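Week 5 notes: teaching by hand, teaching by remote, and what I want from your demos

These are the notes I talk from, tidied up a bit so you can use them before the lab. If you missed the lecture you'll get most of it from here, minus the part where I argued with the projector.

Where we left off

Last time we wrote a folding routine the old way. Find the corners, pick a grasp point, move, release, check. It was a nice routine and it worked on a towel that had been laid out flat by somebody patient. Then we gave it a T-shirt with one sleeve tucked under and it looked for a corner that wasn't there. You could add a case for that, and then a case for two sleeves, and you could keep going until you retire.

So this week we show the robot instead. A person does the task, we record what they did and what they saw, and we fit a policy to it. The name you'll see in papers is imitation learning, or learning from demonstration. Behavior cloning is the plainest version: treat every moment in the recording as a question (what's in view?) and an answer (what did the hands do next?) and train on the pairs.

Three ways to get a demonstration

Kinesthetic teaching. You grab the arm and push it through the motion with the motors gone soft. It's great for one arm and a simple path, and the joint angles you record are ones the robot can reach, for the obvious reason that it just reached them. It's lousy for two arms, as anyone who tried the Tarno arms in week 3 will remember. You need both of your hands for one of its hands, and your own body ends up in every camera view.

Teleoperation. You stand off to the side and drive. On our Hallow station that means two small leader arms, and the big arms copy them. You get both arms at once and your body stays out of the way. What you lose is feel. You can't tell how hard you're pinching the cloth, so new people squeeze too hard and move too slowly, and the policy learns to squeeze too hard and move too slowly. Expect your first ten or so recordings to be throwaways.

Hand-held grippers. You carry a pair of grippers that are built like the robot's own, with no robot attached, and you do the job with those while a camera on your head sees what you see. I love these for cloth! You walk up to a table and fold, and your speed is close to normal human speed. The price gets paid later. Nothing stopped you from reaching somewhere the arm can't reach, or from twisting your wrist in a way its wrist doesn't go, and you only find out when you try to play it back.

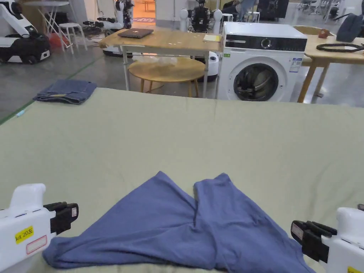 The question I always get at this stage is why we don't skip the grippers and film bare hands. People do work on that, and there are some good readings on the course page if you want to chase it. My short answer for this class is that five fingers can do too much. You'll smooth a crease with your palm and pinch a hem with your thumb and second finger without noticing you did either, and then somebody has to work out what a two-finger gripper should do about it. With the grippers in your hands you feel the limits right away. You go for a hem, it slips, you change your approach, and that change is the useful part of the recording.

Clothes are a good teaching problem

A cup has a position and an angle and you're done. A pair of pants has — well, how many numbers would you need? Every crease is a little different and every touch moves cloth you didn't mean to move. Legs and sleeves cross over each other and hide the bit you want to grab. We can't write down the state, so we let the camera view stand in for it and hope the demos cover enough of the mess.

That word "cover" matters more than anything else in these notes. In the first version of the Drusasitz set (the folding data we'll use in lab) every garment started out in nearly the same place, and the trained policy was beautiful as long as you put the garment in that place. Move it over by a hand's width and the arms went confidently for bare table. We had 558 episodes by then and I would have traded half of them for fifty with sloppy starts.

The second version has 2000 episodes and a simple rule: drop the garment from about chest height and fold it however it lands. No straightening it out beforehand with your fingers. If straightening is needed, do it with the grippers, on the recording, so the robot learns that part too.

Small errors grow

Write this one down, it'll be back. Say your policy is a tiny bit off at each step. After one step it's in a spot slightly different from anything in the demos. Its next guess is then a little worse, and the one after that worse again, and before long the sleeve is hanging off the table and the policy has no idea, as no demonstrator ever let a sleeve hang off the table. The usual term is compounding error, or distribution shift if you want to sound fancy.

What helps:

Recovery demos. Start from a bad fold, or a half-dropped one, and fix it. I want at least 11 of these from each pair.

Predicting a short run of actions at a time. Fewer decisions means fewer chances to drift. The catch is that a long run makes the robot slow to notice that something slipped, so you'll be tuning this in the homework.

Having a person step in. You let the policy drive, take over with the leader arms when it gets lost, and add that stretch to the training data. This is my favorite and it's also the most work.

How to record, for the lab

Check the time sync before anything else. Clap the gripper fingers shut three times in view of the head camera and look at whether the width signal closes when the picture does. If they disagree, stop and restart the Retamal logger. One group last year skipped this and had 882 frames of fingers closing after the cloth had already moved, and you can't train a thing on that.

Look at your work. The camera goes where your head goes, so if you turn to chat with your partner, the recording has your partner in it and no garment. Keep both grippers and the cloth in view when you can.

Left is left and right is right. Check the labels before you pick the grippers up, and don't swap halfway through a session. The software won't catch it and your policy will be very strange.

Begin and end with your hands still for a second or two. It makes the cutting so much easier.

Don't be too clever. If you have a fancy flick that gets a shirt folded in two moves, please save it for home. Pick one way of folding pants and agree on it with your partner before you start — two people with two different styles will give you a policy that averages them and does neither. (Mixed styles can be handled with better models, and we'll get to those in week 7.)

Keep the failures, but mark them. A dropped hem that you pick up again is a fine demo. A dropped hem where you gave up and used your elbow goes in the reject folder with a note.

For next time

Read the behavior cloning chapter up to the part on action chunks, and skim the rest. Bring two garments per pair, one with legs and one with sleeves, nothing with sequins. Come having thought about this question, and I'll be asking around the room: if you could only collect thirty demos, which thirty starting positions would you pick, and how would you know you'd picked badly before training on them?

The sign-up sheet for the hand-held grippers is outside the lab door. Slots are forty minutes each, and that includes charging and putting things back.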